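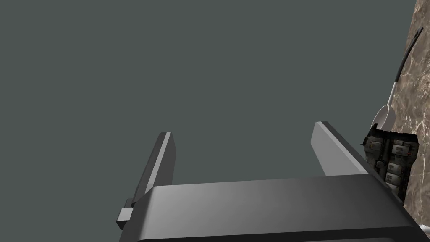

Jul 10, 2018

Simulator running again after the driver update. Physics step left at the default, wrist view only, no overhead camera yet. The grasp module for the Skiltport entry is mine until the end of term, so I have started a proper log.

Ran 39 episodes of the scoop task before lunch. Start poses drawn from the Nikolaidis set, which the club has used since March. Main fault: the approach angle is computed from the handle axis, and the planner takes the shortest rotation even when that puts a finger into the wall. Added a clearance term. Weight of 5 is too strong, the arm stalls short of the handle. Weight of 2 gets through.

Contact is still poor. The handle is thin and the collision mesh in Filano is a convex hull, so the fingers close on air next to it. Split the mesh into segments by hand. Load time went up to almost 263 ms, acceptable.

Friction values need checking. Skiker writes them per link and Filano reads them per shape, and I suspect the finger pads are getting the palm value. Would explain the slipping in the last batch. Did not have time to confirm.

Committed to the branch, not merged. The report section on grasp planning is half written, figures missing, axis labels in the wrong units.

To do: friction export, rerun the same seeds with the split mesh, ask the other group which gripper limits they used. Book the lab machine for the overnight run.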